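Spotting scope focus gone stiff after storage, worth servicing?

Optics & Rangefinders > Repairs and Servicing

Posted by Jailson Teixeira, Fri 7 August
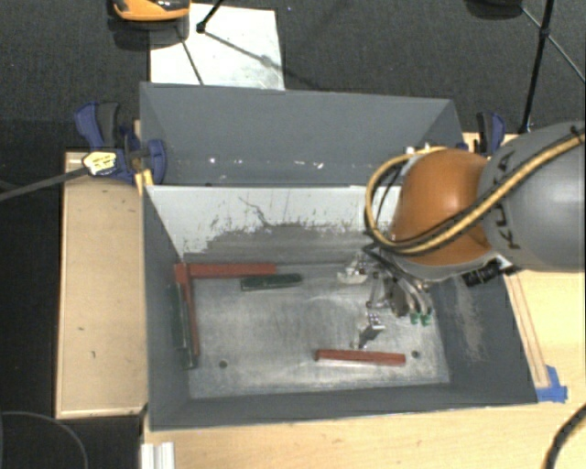
I have a Skerovden 70 mm angled spotting scope, bought second-hand from a member of the Unadell club. The focus wheel used to turn with one finger. It has been getting heavier since January and now there is a stiff patch near the far end of its travel, just where I need it for the long targets. Past that it goes easy again. The scope has had a hard life in storage. Bare metal and plastic rubbing together will scrape paint down to a ragged patch, like the worn back wall of the grey bin, and the body of mine has a place like that under the eyepiece. I don't mind the looks. The glass is clean inside and out, no fungus that I can find with a torch, and the image is sharp once I get it there.

Chaimongkol Optical quoted me a strip, clean and regrease, with a wait of 17 weeks. That takes me past the end of the season. Has anyone opened one of these up at home? Or is there something I can do from the outside to free it a bit? I've tried leaving it in a warm room overnight and it made a slight difference, not much.

Tegan Kerslake

Old grease, almost certainly. The warm room making a difference points to that. I had the same on the older model and did it myself, and I wouldn't do it again. The focus wheel comes off easily enough (two tiny grub screws under the rubber, which peels back) but the part that gets stiff is the carrier inside, and to reach that you have to take the prism housing off. Mine went back together very slightly out of line and I had a soft edge on one side of the view until I paid to have it put right. It cost more than the service would have.

What you can do safely is work the wheel from one stop to the other, slowly, for ten minutes with the scope warm. Don't force it through the stiff patch. Do that for a few evenings. It spreads whatever grease is left. Mine stayed usable for most of a summer like that.

Don't spray anything into it. Thin oil creeps and you will end up with a film on the lenses.

Also ring Chaimongkol and ask if you can keep the scope until your slot comes up. They let me do that, so I was only without it for two weeks.

grirnstead_prone

Had one, sold it. Get a fixed eyepiece while you're at it, the zoom on those is poor.

Jailson Teixeira

Thanks Tegan. Rang them this morning and they will hold a slot without having the scope there. I'll try the warm wheel thing tonight and leave the screws alone.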